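Wednesday, November 3, 2021

Rain until lunch, then the sort of flat grey light that makes you put the lamp on at two. I spent most of the day on the Dell, which Nerys Owen wants back by the weekend and which she has been told, by the man in the shop on the corner, needs a new everything. He quoted her for a new board, a new processor and what he called a refresh. I don't know what a refresh is. I doubt he does.

Her story is that it takes an age to start and then turns itself off when it feels like it. She has already bought a thing called Uvau, on a subscription, which promises to make old computers run like new. As far as I can tell it shows you a green bar going up. I took it off first thing and the machine was no worse, so there is that money gone. She also had a free trial of something called Zanetti that wanted to sell her driver updates, 3 of them "critical". Off that went too.

Then the case. I had it in my head that I would just blow the dust out and hand it back, but Gladys Correa had been at me on the phone last night saying it is always the paste, it's always the paste, and she says it about every computer she hears of, as she used to say it was always the carburettor. I don't believe in always. Still, the cooler had to come off some time, so I had it off before elevenses.

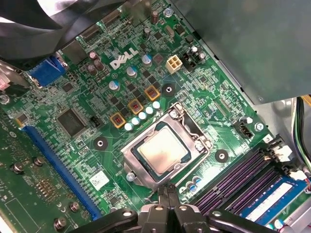

The chip had a smudgy look to it even after I'd gone over it with a cloth, and I left it at that. I'm not convinced you need a mirror finish. The forums say you do, but the forums also say you must use a pea, a line, a cross, or spread it with a bank card, and they will fall out over it for forty pages. I read a few of those pages with my tea and came away knowing less.

I didn't lift the metal plate. The lever was down, the chip was sitting in there square, and I could see no earthly reason to go poking about at the contacts underneath. The man in the shop apparently told Nerys it might want "reseating". Well, it might want a holiday.

Looked over the capacitors as best I could with the lamp, the ones by the Dell logo especially, as everyone warns about swollen tops on machines of this age. I didn't see anything I'd swear to. That isn't the same as saying they're good, and I shan't tell her they are. I was once assured a washing machine was good.

Paste was Hoter, from the drawer. The tube claims to be good for 1000 hours of something, and doesn't say what. Put on a small blob and hoped. Cooler back on, fan lead back on (found it under the newspaper, after some language), lid left off for now.

It started. It also started on Monday, so I'm reading nothing into that. Left it running from half past three with the radio for company and it was still going when I came to write this, which proves it can run for an evening in my back bedroom with its lid off. At Nerys's it lives in a cupboard next to the boiler pipe. I have mentioned the cupboard to her before – she says it's always lived there.

Gladys rang at six to ask if it was the paste. I said I didn't know. She took that as a yes.

Tomorrow: lid on, see if it sulks. Ring Nerys about the cupboard again. Take the Undis catalogue back next door, and get bread.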